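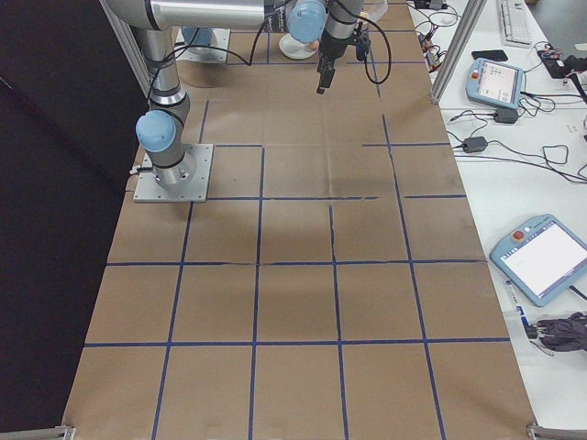 3. Joint Contrast and the Reading of Tiled Surfaces

3.1 Background

Cement grout is usually chosen late. In the buildings covered by this study, the tile had been fixed in the drawings well before work began, while the grout color was often left to the installer or taken from whatever the supplier had in stock. The choice has consequences for maintenance. A joint that is darker than the tile hides soil but makes any error in width or alignment easy to see. A joint that is lighter than the tile hides small errors in alignment, at least when new, and shows soil early.

Earlier work on this question has mostly dealt with dark joints on light tile. The reverse case, a pale tile with a joint slightly lighter than its face, has been treated as a minor variant and grouped with "matching" grout. We argue that the two should be kept apart. A matching joint is read mainly through its depth and the small shadow at its edge. A lighter joint is read through tone as well, and its visibility therefore depends on the direction of the light in a different way.

3.2 Low-contrast joints under uneven light

The effect of lighting is strongest where the tile face is smooth. A smooth face returns part of the light as a sheen, and within the sheen the face may become as bright as the joint or brighter. Outside it, the face looks grayer and the joint stands out again. The same run of joint can thus pass from clear to faint within a single tile width. Inspectors who work from one standing position tend to record this as a change in the grout, and Ruotsalainen's re-inspection notes contain several entries of that type that were later withdrawn.
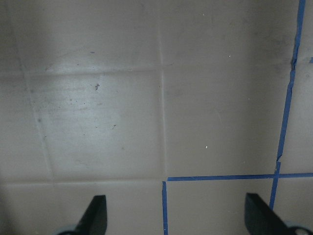
Figure 2. Smooth beige-gray tile with slightly lighter joints. A whitish sheen lies on the left-center tile; the surface is duller at upper right and lower left.

For grading purposes we separate joint visibility from joint condition. Visibility is scored on site, from two standing positions at right angles to each other, with the room lights on and any blinds left as found. Condition is scored from a kneeling position with a hand lamp held low. When the two visibility scores differ, both are kept. Averaging them was tried during the pilot in April and dropped, as it removed exactly the variation we wished to study.

3.3 Sample and scoring

The sample consists of 1,628 joint segments, where a segment is the length of joint between two neighboring crossings. Segments along walls, thresholds, and movement joints were left out. All were filled with one of two cement grouts, Jikarex or Vukum, both in the lightest shade sold for interior use. The tile was in every case a pale, square-cut product from the Rustico line. Segments with visible repair were scored but are reported separately.

Scoring was done by Arnel Mercado and Elli Ruotsalainen, working apart and without access to each other's sheets. Disagreements were settled by a return visit — not by discussion of the sheets — and the last return visit took place on 11/9/23. Roughly 400 segments were scored a second time by the same person in order to check drift. Drift was small for condition and larger for visibility, especially in rooms with side windows.

3.4 Marking over an existing grid

A second source of error was the confusion of joint lines with other lines on the surface. Many tiled rooms carry temporary or semi-permanent marks: tape for equipment positions, queue lines, or the outline of a planned partition. Where the tape is strongly colored and the joint is pale, the eye takes its bearings from the tape. If the tape is slightly off parallel, the observer may then judge the tile to be out of line.

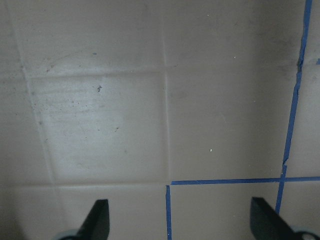

Figure 3. Strips of blue painter's tape over low-contrast joints. The joints are shallow and slightly lighter than the tile.

The effect was noted in the Vishwakarma annex, where the scorers gave lower alignment ratings to taped areas than to neighboring bare areas laid by the same crew. Straightedge checks found no matching difference. We did not remove tape, and we did not correct the ratings afterward. Taped segments carry a flag in the data and are left out of the alignment model in Section 4, though they remain in the condition model, where no similar bias was found.

Perspective adds to the problem. Square tiles seen at a tilt appear as skewed four-sided shapes, and a joint that runs true may look diagonal near the edge of the field of view. Scorers were told to stand square to the joint being rated and to rate only what lay within two tiles of their feet.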